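Tennis ball

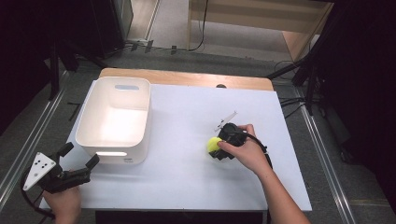 A yellow-green tennis ball beside a white plastic storage bin.

A tennis ball is a hollow rubber ball covered in a fuzzy cloth, made for the game of tennis and used for a surprising number of other things besides. It is small enough to close a hand around, light enough to throw a good distance, and soft enough that most people have been hit by one at some point without much harm. The bright yellow-green color that most of us picture when we hear the words is a fairly recent habit in the long life of the game, and for many years a tennis ball was white, or sometimes black, depending on the color of the court.

History

The balls used in the older indoor game, from which lawn tennis slowly grew, had no rubber in them at all. They were made of leather or cloth stuffed with wool, hair or whatever else could be packed in tightly, and they did not bounce very well on grass. The change came in the 1870s, when vulcanized rubber made it possible to play outdoors on a lawn and still have the ball come up to a comfortable height. The first rubber balls were bare. Players soon took to having flannel stitched around them, which helped them last and made them behave better in the air, and in time the stitching gave way to a seam held with glue.

Yellow balls were written into the rules in 1972, after it was found that people watching on color television could follow them more easily. Wimbledon, which has always been fond of its traditions, stayed with white until 1986. There is still a friendly and never-ending disagreement over whether the modern ball should be called yellow or green. The rules say yellow, a good many players say green, and both sides can be found sharing a court quite happily.

Construction

The heart of the ball is a rubber core, made in two half shells. The rubber is mixed with fillers, pressed into shape and heated, and the halves are then joined with the inside at a higher pressure than the air around it. It is this extra pressure that gives a new ball so much of its lively bounce. The core is roughened and coated with glue, and two pieces of felt, each shaped something like a dog bone or a figure eight, are wrapped around it so that they fit together perfectly. The curved line between them is the seam. Finally the ball is steamed, and the felt puffs up into the soft nap that everyone knows.

The felt may be mostly wool, mostly nylon, or a blend of the two. It does more than look nice. The fuzz slows the ball as it flies and lets the strings take hold of it, so that spin has a real effect, and a ball that has lost its nap will fly faster and feel rather wild. Extra-duty felt is meant for hard courts, while regular-duty felt is a little thinner and is usually chosen for clay and for indoor play.

Pressurized and pressureless balls

Most balls for match play are sold in sealed cans, which are themselves under pressure, and the little hiss when the lid is pulled back is one of the great small pleasures of the sport. Once the can is open, the gas in the balls begins to leak out very slowly through the rubber, whether anybody plays with them or not. Pressureless balls take the other road. They get their bounce from a thicker, stiffer core, so they keep it for a very long time, though they feel heavier on the racket and many players find them hard on the arm. They are a favorite for ball machines and practice baskets.

The town tennis club at Sastamham, which has kept a written record of its supplies for many years, gives a fair idea of how quickly balls are used up in an ordinary season. Its two hard courts went through nearly 600 balls between spring and fall, most of them retired to the practice basket before they were finally given away.

Care and storage

Balls do best in a dry place at normal room temperature. Cold makes them sluggish and heat makes them jumpy, so the trunk of a car is a poor home for them in both summer and winter. Damp felt picks up grit and grows heavy, and a ball that has been soaked through seldom comes back quite the same. An unopened can will keep for a long while if it is left alone.

Other uses

Old tennis balls rarely go straight into the trash. Dogs love them, of course, although the felt can wear down the teeth of a determined chewer, and a large dog should have a larger ball. They are cut and fitted onto the feet of chairs and walkers to quiet them on hard floors, tossed into the dryer with down jackets, and hung on a string in the garage to show a driver where to stop. In several countries they are used for informal cricket, sometimes with a layer of electrical tape to make them swing.

Recycling is harder than it sounds, as the felt and the rubber are firmly glued together and the rubber does not rot away in any hurry. Some programs grind the balls up for use in court surfaces and playground flooring.

See also
Tennis racket
Tennis court
Racquetball
Felt

This page was last edited on 18/01/2018.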